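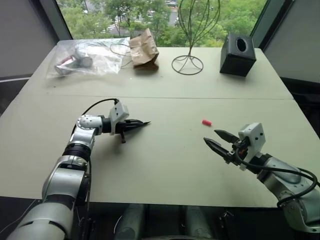
Notas para a palestra "Boas práticas para células de dois braços: o que a norma diz e o que a gente faz"
Shoaib Ghumman, Titum
Versão de 12 de junho. Tempo: 40 minutos com perguntas.

ABERTURA (falar devagar, sem slide)

Perguntar à sala quem leu a ISO 10218 inteira. Esperar. Depois perguntar quem assinou algum documento dizendo que a cumpre. Não comentar a diferença, só seguir.

Avisar logo que não vim vender checklist. A Trinodley me mandou um em janeiro, com 19 páginas, e eu ainda não achei nele uma linha que obrigue alguém a olhar para a bancada antes de ligar os braços.

1. "COLABORATIVO" NÃO É PROPRIEDADE DO BRAÇO

Repetir duas vezes. O que se avalia é a aplicação: braço, garra, peça, mesa, gente por perto. Trocou a garra, a avaliação volta para a mesa. Dedos pretos terminando em ponta, fechados, são outra conversa em comparação com uma ventosa macia. O catálogo do braço não sabe o que foi parafusado no punho dele.

Se alguém citar a ISO/TS 15066 e os limites de força, perguntar como mediram e com qual ferramenta montada. Já ouvi "medimos sem a garra". Pausa.

2. CABOS

Voltar à foto da bancada. Cabo preto fazendo arco do ombro até a garra no braço esquerdo, cabo grosso enrolado no direito. Montagem comum, vejo igual em quase todo laboratório que visito. Minha pergunta é sempre a mesma: quem verificou a folga nos extremos do curso, e onde está escrito?

Na Tarar havia registro de inspeção de cabo, 7 assinaturas, todas com a mesma caneta e a mesma inclinação. Não acusar ninguém. Deixar a sala concluir.

3. O QUE FICA EM CIMA DA MESA

A peça de trabalho é o cilindro vermelho pequeno, entre os dois braços. No fundo há saco plástico com uma lata dentro, saco de papel, um suporte de arame, uma caixa de lenços, um fio solto. Tudo isso entra na avaliação de risco ou só o cilindro? Saco plástico transparente é difícil para muita câmera de profundidade. Fio solto, para qualquer planejador que não saiba que ele existe.

Regra que uso na Titum: objeto dentro do alcance tem de constar na folha do dia. Se não consta, sai. É chata e é descumprida, mas pelo menos sabemos quando foi descumprida.

4. DOIS BRAÇOS, UM ESPAÇO

Os fabricantes adoram dizer que a colisão entre braços "é tratada por software". Pedir a versão do software, a data da validação, o modelo geométrico. O modelo inclui a garra? Inclui o cabo? Em geral inclui a garra do ano passado.

A Zenus apresentou 3.249 ciclos sem incidente. Bonito número. Perguntei o que contava como incidente e a definição veio por e-mail, depois do relatório. (Se o pessoal deles estiver na sala, dizer mesmo assim, com educação.)

5. O QUE EU ACEITO COMO EVIDÊNCIA

Teste de parada com a garra e a carga reais.
Registro de cada mudança de ferramenta, por menor que seja.
Área de alcance marcada, inclusive a borda de onde saem os braços.
Nome de uma pessoa que pode parar tudo sem pedir licença.

Não aceito: selo na carcaça, vídeo editado, "sempre fizemos assim".

PERGUNTAS PROVÁVEIS

"Isso não atrasa a pesquisa?" Atrasa. Cerca de meia manhã por troca de garra, no nosso caso.

"Laboratório precisa seguir norma industrial?" Depende da legislação local, consultar o jurídico. O dedo de quem trabalha ali é igual ao da fábrica.

Se sobrar tempo, voltar ao item 2. Se faltar, cortar o 4 e manter a história da Tarar.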